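Brastent adds railed top shelf to its small toy rack

Brastent has revised its small wire rack for toy storage, and the new version goes on sale in August. The rack has three wooden shelves between sides of thin white grid wire. The main change is a tall mesh railing around the top shelf, intended to keep wheeled toys from rolling off. The earlier model had a plain top board and only 2 shelves.

The sides and railing are now supplied as separate panels, joined with clips. Brastent gives an assembly time of seven minutes, with no tools needed.
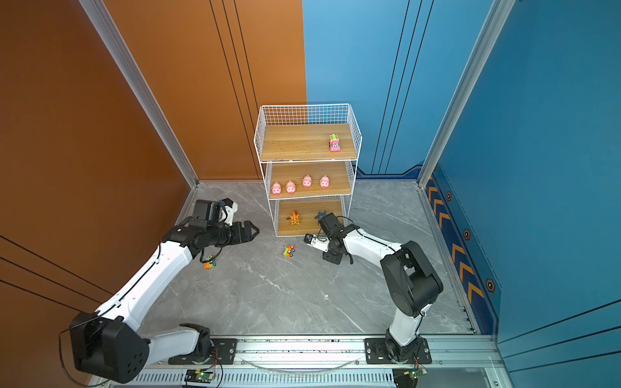
Small figures such as toy pigs fit on the middle shelf in a single row, and spiky or awkward shapes are better placed on the bottom one, where they can be reached from the front. The two lower shelves have no railing. Jingyi Xia, who led the redesign, said a front bar had been tried on all the boards but made it harder for children to put things back.

The boards are finished with clear oil and should be wiped with a dry cloth. Owners of the earlier model can order the railing on its own, though it will need two extra clips. Sarkell and Gedutel will stock the rack in white. Spare boards are to be sold directly by Brastent.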